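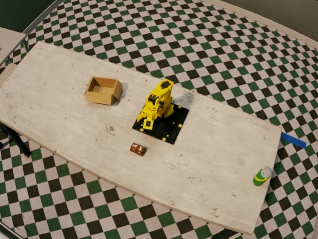
Long table, checkered tiles, Idwood open day.

If you have ever wondered what happens to a loaf before it gets to you, go to the open day at Idwood. I came home with flour in my coat pockets and a rye starter riding on the passenger seat, and I would do it all again next week!

Idwood is an old mill building by the river that now holds a flour mill, a bakery and a noodle kitchen under one very long roof. Most of the year you can only get as far as the shop counter. In December they open the doors at 10 in the morning and let you wander all the way through, up the ladder stairs and down the other side, until they start sweeping up at 4.

Start at the top, where the grain comes in. The loft smells like warm hay and old rope, and there are bins of wheat, rye and spelt you are allowed to stick your hands in (I did, up to the elbow, next to a row of equally happy six-year-olds). Spelt feels lighter than you'd think. The rye was cold and slippery and I didn't want to stop.

One floor down is the mill itself, run by Denosum. They grind on stone, and slowly, and the miller on duty kept pulling the flour out from the chute and rubbing it between finger and thumb. She was checking for heat. If it comes off the stones too warm the flavor goes flat, she told us, and then she passed a scoop down the line so we could all smell it. It smelled like nuts and wet grass. My supermarket flour at home smells like the bag.

We got to try sifting by hand with the big round sieves, which is much harder on the shoulders than it looks — I lasted one song on the radio. What's left in the sieve is the bran, and they send it to the bakery for rolling loaves in, so hardly anything gets thrown away.
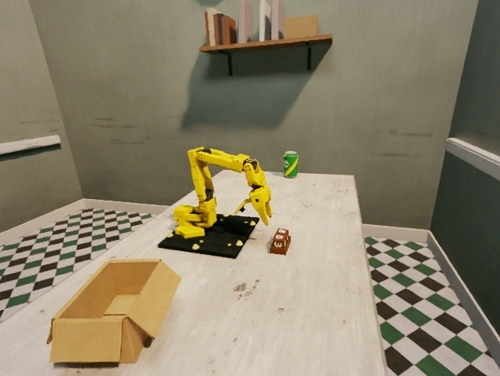 White table and gray-green walls.

The bakery is called Skivisus and it is all about rye. Dark rye, seeded rye, a sticky sour rye that keeps for ages and a crisp, dimpled flatbread that snaps like a twig. The dough for the sour one rests for 18 hours, and at the open day they had tubs of it at different stages so you could see it go from gray mud to something puffed up and full of holes. The bakers let us shape a small one to take home and bake. Wet hands, no flour, don't fuss with it. Mine looked like a shoe. It tasted wonderful.

Get the flatbread while it is still warm if you can. They come out in batches, somebody rings a handbell, and the whole building seems to drift toward the ovens. Butter and coarse salt are on the side. I had 2, then went back in line and had another.

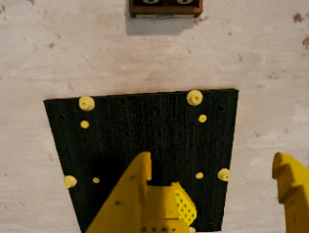

Words and pictures: Crumbs & Corners, Day Trips section

The surprise of the day for me was Hứa, the noodle kitchen at the far end. I had no idea so much could be done with rice flour and water. The batter gets ladled onto a cloth stretched over steam, the lid goes on, and a moment later the cook lifts off a sheet so thin you can see her hand through it. It gets filled with pork and wood ear mushrooms, folded up, and sent out with fried shallots and a little bowl of dipping sauce. There was also a mushroom-only one, and I think I liked that better.

She let a few of us try lifting a sheet with the bamboo stick. I tore mine right down the middle, and she laughed and filled it anyway.

A few practical things. Entry is free, but the noodle kitchen and the bakery stall each charge for plates, and the line at Hứa is shortest before 11. The ladder stairs are steep, and there's a goods lift at the back if you ask at the shop. Wear something you don't mind getting dusty. The flour shop sells the stoneground wheat in 3-pound bags, and the starter comes in a jar with a feeding card. Loosen the lid before you drive off. Parking is in the field across the bridge, which was muddy enough that I was glad of my boots.

I've been feeding the rye starter every evening since. It doubled last night.

Comments (3)

ryeandshine: Did they have the caraway loaf this year? I drove all that way last time and it sold out before lunch.

Crumbs & Corners: Yes, and I saw some left when I went by after lunch! Bottom shelf, behind the seeded ones.

millpond_mom: We went with our kids and the grain bins were the hit of the day. Still finding spelt in the car seat.

More in Day Trips
Apple pressing weekend: bring your own jugs
A cold, lovely morning at the smokehouse
Where to eat pie along the river road
Feeding a rye starter without making a mess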